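## 4. Packaging and the sale of soft fruit at Priltow and Prellbridge

### 4.1 The move away from open punnets

Until the second year of the study, most of the soft fruit sold at the two markets was sold loose or in open card punnets. Growers brought the fruit in on shallow trays, and the stallholder filled the punnets by hand as customers asked for them. The practice suited a trade in which most buyers lived close by and ate what they bought on the same day. It suited less well the newer customers at Prellbridge, many of whom came by bus and carried their shopping for an hour or more.

Stallholders' records show the change clearly. Of the 459 sales days entered in the ledgers for both markets, 136 include at least one line of fruit in a lidded pack. Nearly all of these fall in the later part of the period, and most belong to Prellbridge. At Priltow the open punnet held its place through the whole of the first season and was still the usual form of sale when the ledgers close.

Price does not explain the difference. The lidded pack cost the grower more, and at both markets the extra cost was passed on in full. Stallholders at Priltow who tried the new packs reported that regular customers disliked them, mainly on the ground that fruit could not be turned over or smelled before purchase. The same complaint was made at Prellbridge, although less often.

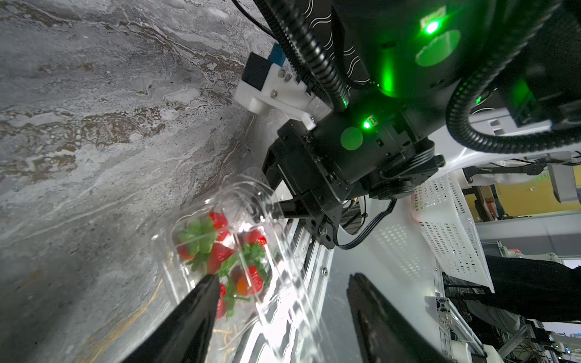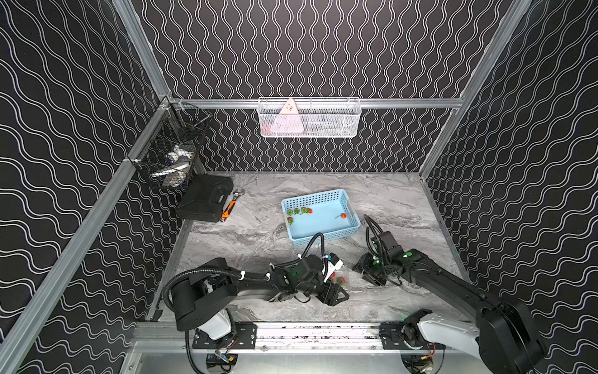 **Figure 3.** Strawberries in a clear plastic clamshell (first image); white wire-mesh basket hung from a rail (second image).

The complaint about handling deserves more attention than it has so far been given. Earlier work on street markets has tended to treat packaging as a matter of waste or of shelf life, and has said little about how a buyer judges fruit at the stall. A clear pack such as the one in Figure 3 leaves the colour of the berries and the state of their leafy caps open to view, and these were the two signs of freshness that buyers in our survey named most often. What it takes away is touch and, to a large degree, smell. Buyers who relied on colour accepted the lidded pack readily. Those who relied on smell did not, and several said that they had stopped buying strawberries at the market altogether.

Survey answers were collected from 139 buyers across the two sites. The form was short and asked only what had been bought, how it would be carried home, and what the buyer had looked for in choosing it. No question was asked about age or income, as the stallholders had made it a condition of access that customers should not be delayed or put to any trouble. This limits what can be said about which groups changed their habits and which did not.

### 4.2 Growers and the choice of pack

Two growing businesses supplied the greater part of the fruit. Campos, the larger, packed in the field and sent its fruit to both markets on the same vehicle. Wastwood packed in a shed beside the road and supplied Prellbridge only. The two came to the lidded pack by different routes. Campos adopted it in order to stack its loads higher, and asked stallholders to accept it as a condition of supply. Wastwood changed later, at the request of the stallholders themselves, who wished to lay out the fruit of both growers in the same way.

This sequence matters for the reading of the ledgers. A rise in packed sales at Prellbridge might be taken as a sign of demand from customers, yet a good part of it followed from decisions made before the fruit reached the stall. At Priltow, stallholders receiving packed fruit from Campos often opened it and tipped it into card punnets - a practice that the ledgers do not record and that came to light only in conversation. The figures for packed sales at Priltow therefore understate the quantity of fruit that arrived there in packs.

Losses are harder to compare. Campos kept a daily note of fruit returned or thrown away, but Wastwood did so only from September of the second year, when the main strawberry season was over. The few entries that overlap concern raspberries and late blackberries, and these are too different in their keeping qualities to support any general statement about strawberries. We have left them out of the tables for that reason.

### 4.3 Treatment of missing entries

Some ledger pages were damaged by rain and could not be read in full. Where the type of fruit was legible but the form of sale was not, the entry was kept in the count of sales days and excluded from the count of packed lines. Where neither could be read, the entry was dropped. The ledger transcripts were closed to further correction on 1/31/20, and all totals given in this section are taken from that version. Later notes supplied by stallholders are quoted in the appendix but have not been used to alter the counts.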